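Usteo Kitchen Cell - Setup and Care Guide
Section 4: Table Layout and Gripper Check

Revision 10/1/22
Prepared by Abrehet Weldu. Checked by Adi Sembiring.

This section covers placing the props, setting the home poses and checking both grippers before a run. It assumes the arms are bolted down and powered as described in Section 3. Allow 16 minutes for a first setup.

4.1 Placing the props

1. Press the stop button and confirm that both arms are held.
2. Wipe the tabletop with a dry cloth. Do not use spray cleaner near the arm bases.
3. Set the mug tree at the back of the table, near the center. Hang the mugs by their handles.
4. Place the wicker tray on the left side and put the corn cobs on it, side by side and not touching.
5. Set the round plate to the right of the tray, within reach of the left gripper. Leave the plate empty.
6. Push the toaster oven to the right edge of the table with the door closed.

Note: The tray rim flexes. If a cob rests on the rim, move it inward or the grasp height will be wrong.

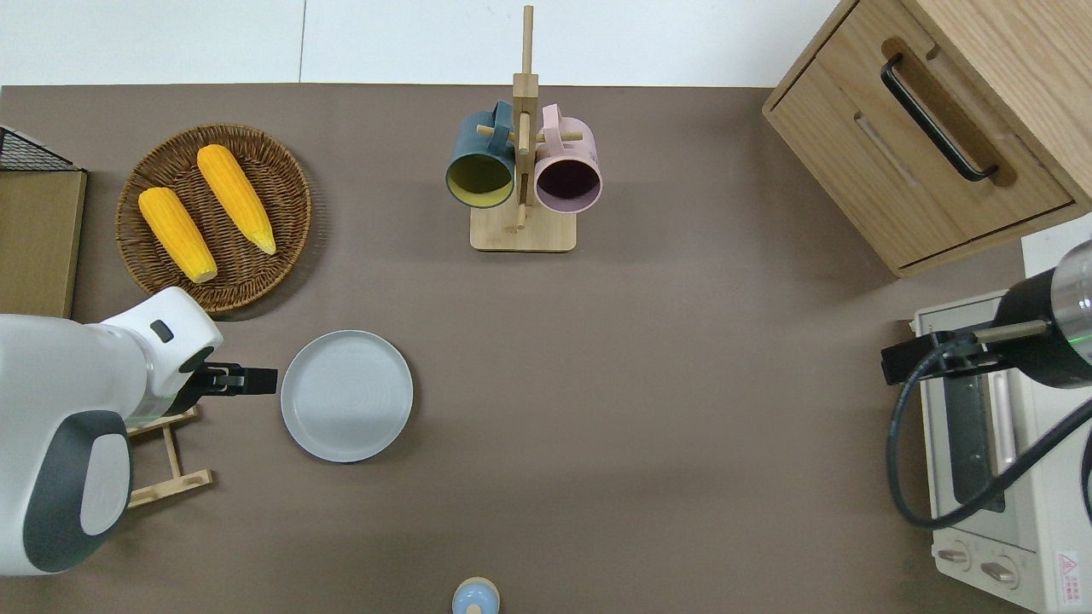
2 min read

The left arm is the white one and enters low on the left. Its gripper should point right, toward the plate. The right arm is the black and silver one. It reaches in over the toaster oven with its gripper pointing left.

4.2 Home pose and cable check

1. Release the stop button. Wait for the status light on the right arm to turn green.
2. In the Nunia console, open Poses and select Table Home.
3. Set speed to 17 percent and press Move. Keep one hand on the stop button.
4. When both arms have stopped, look at the cable on the right arm. It should hang in an open loop in front of the oven, with no kinks.
5. Move the right wrist through its full range from the console. If the cable catches on the oven door handle or a knob, stop and refit the clip one position higher.

CAUTION: Do not heat the oven while the cable is hanging in front of it. Unplug the oven for all setup work.

4.3 Gripper check

1. Open and close each gripper five times with nothing in it. Travel should be smooth, with no clicking.
2. Set the grip limit to 100 for cobs. Mugs may use up to 500 - check the handle for chips first.
3. Pick up one cob, lift it clear of the tray and hold it for 10 seconds. If it slips, clean the finger pads and repeat.
4. Put the cob back on the tray and return to Table Home.

If a pad is worn or torn, replace both pads on that gripper. Pads are stocked under the Dufour label in the parts drawer. Log the change with Sosina Kahsay before the next run.

Continue to Section 5, Camera Alignment.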